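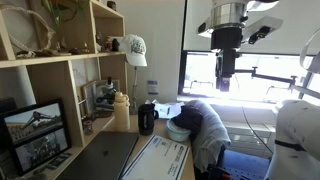
Plalard arm and gripper at a desk by the window.

Plalard Desk Arm, from Larbridge

Tidying arm for shared offices. It picks up mugs, bottles and bowls and takes them as far as the tray. Washing up remains a human career.

At Solheim, where 16 people share one floor, the arm has taken over the evening clear-round. Omprakash Negi used to do it and now leaves at a sensible hour. "I miss the moaning rights," he says. Staff do have to shut their laptops before they go – this has proved harder to teach than the arm was.

Reach: 85 cm
Clearing time: around 4 minutes a desk
Papers: left where they are, whatever state they are in
Stop button: on the base, and anyone may press it

Hire includes a half-day visit from Mỹ Dương, who will also listen to complaints. Next visits in July.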